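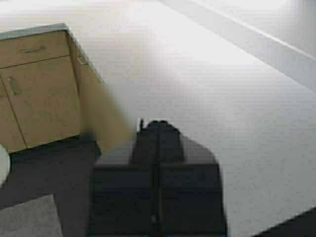

A light wooden base cabinet with a grey countertop edge, a wide top drawer and a slim metal bar handle.

Base cabinet

A base cabinet is a floor-standing storage unit that supports a countertop. It is the most common piece of fixed furniture in a kitchen and is also found in laundries, school art rooms, staff tea rooms and workshops. The usual form is a box, called the carcass, closed at the front by doors, drawers or a combination of the two. Base cabinets are distinguished from wall cabinets, which hang above the counter, and from tall cabinets, which run from the floor to well above head height and carry no worktop.

Construction

The carcass has two side panels (sometimes called gables), a bottom panel, a back and either a full top or a pair of rails. Rails save material and leave the interior open to the underside of the counter, which is useful where a sink or cooktop is to be dropped in. Most carcasses made since the middle of the twentieth century are particleboard or plywood, joined with dowels, cam fittings or screws. Solid timber is now largely confined to face frames and door frames.

There are two main systems. In face-frame construction, a frame of narrow timber is fixed to the front of the box and the doors hang from it. In frameless construction the doors are hinged directly to the side panels and cover their edges. Frameless cabinets have slightly wider openings for the same outside width, and drawers can be made correspondingly larger.

The cabinet may stand on a built-in plinth, a separate ladder base or adjustable legs hidden by a clip-on kickboard. The front of the base is normally set back to make room for the toes of a person standing at the counter.

Drawers and fronts

A frequent arrangement is a single drawer across the top with a door or pair of doors beneath. The top drawer is the easiest to reach without bending and is generally given over to cutlery and small utensils. Wide drawers need a stiffer bottom panel and stronger runners than narrow ones, and tend to rack - that is, to twist and jam - if they are pulled from one end. A centred handle reduces this, and a long bar handle can be gripped with either hand.

Full-extension runners let the whole depth of the drawer come clear of the cabinet. Older side-mounted roller runners usually stop short, leaving the back of the drawer under the counter. Wooden runners are still found in older houses and can be eased with candle wax.

Handles are fixed with machine screws passed through the front from behind. The distance between screw holes varies, with 64 mm a common spacing on small handles. A replacement with different centres needs new holes, and the old ones must be filled or covered with a backplate.

Wood finishes

Pale finishes are usually maple, birch, ash or beech, either as true veneer or as a printed surface that imitates it. Veneer is a thin slice of real wood glued to a cheaper core. It can be lightly sanded and refinished, although repeated sanding will break through to the core. Printed surfaces cannot be sanded at all. Clear-finished pale woods commonly darken or yellow with exposure to light, and a door replaced years after the rest may be a noticeably different colour from its neighbours.

Edges are the weak point of both types. Edge banding may lift near a kettle, dishwasher or sink, and swollen particleboard does not return to its original thickness once dried.

Countertop edge

The counter normally projects a little past the fronts so that crumbs and spills fall clear of the drawers. The exposed edge may be square, bevelled or rounded. Grey is a common choice over blond wood, partly for contrast and partly for its tolerance of marks. Where a cabinet ends a run, its side panel is on view and is finished to match the front, and the counter is often carried slightly past it as well.

Regional makers

The Tonow line of flat-pack base cabinets was sold in 7 widths and supplied without handles. Nadlow, a joinery firm working mainly on schools and community halls, used a heavier carcass with a full top panel so that units could be moved before the counter was fitted. Kettunen cabinets are recognised by their wide upper drawers and birch veneer fronts, and the firm's trade catalogue at one time listed 118 separate parts, including spare drawer bottoms. Jomine made handles and runners only.

Care

Wood-veneer fronts are cleaned with a damp, well-wrung cloth and a little dish soap, wiped in the direction of the grain and dried. Abrasive pads dull the finish. Grease collects most heavily around handles and along the upper edge of the top drawer. Loose handles are tightened from inside the drawer with an ordinary screwdriver.

See also

Cabinet hinge
Countertop
Drawer runner
Kickboard
Wall cabinet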